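Thursday, January 13, 2022

Dirkham bench, soft goods. Whiteley hat trial, continued.

Really good day on the hats! I'd been dreading the black ones after the trouble we had with dark cloth in September, but they've grown on me. The table has come up beautifully too. It was rubbed down with the Balter cream before the break and the grain shows right through the finish, with that big pointed arch on the left half. Black fabric against pale wood is a treat to work with, every curve reads clearly.
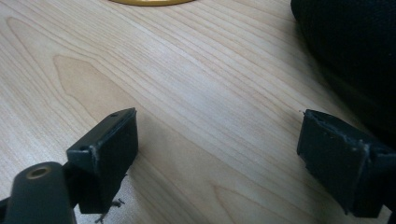 Bare wood between the fingers, black fabric off to the upper right.

Main job was crown shape. The Whiteley pattern has a soft crown and no stiffener, so it slumps wherever you let go of it. I want to know how it settles after a pinch near the top compared with a pinch at the side. My hunch is that the brim does more of the work than we give it credit for – once it curls under, the whole hat leans that way and the folds follow. Colour makes the creases hard to judge under the overheads, so next round I'll bring the lamp over from Vavthorpe.
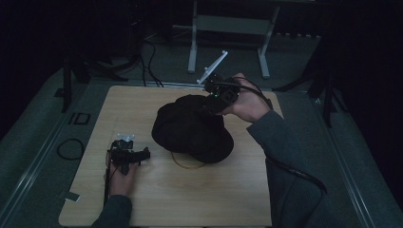
Bucket hat, pinch at the crown. Orange-brown cord looped underneath.

Cord: 49 cm cut, leave as is for now. I'd like to try 23 on the smaller size and see if it still sits flat.

Fleece next. Lovely stuff, warm as toast, but it pills if you so much as look at it. Gathered up it holds a peak far better than the hat cloth does, and I'm keen to see whether a 200 weight would do the same.

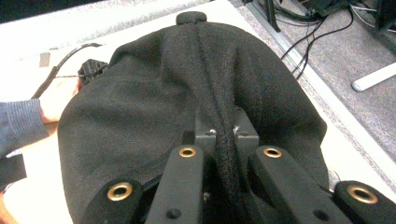
Lint is the price you pay. Sticky roller before and after every set, please, and keep the white offcuts well away from the black pile.

To do:
Order 17 m of the Whiteley black, same dye lot if they've got it
Ask Balter about a second tin
Lamp from Vavthorpe
Side pinch on the hat, then the smaller size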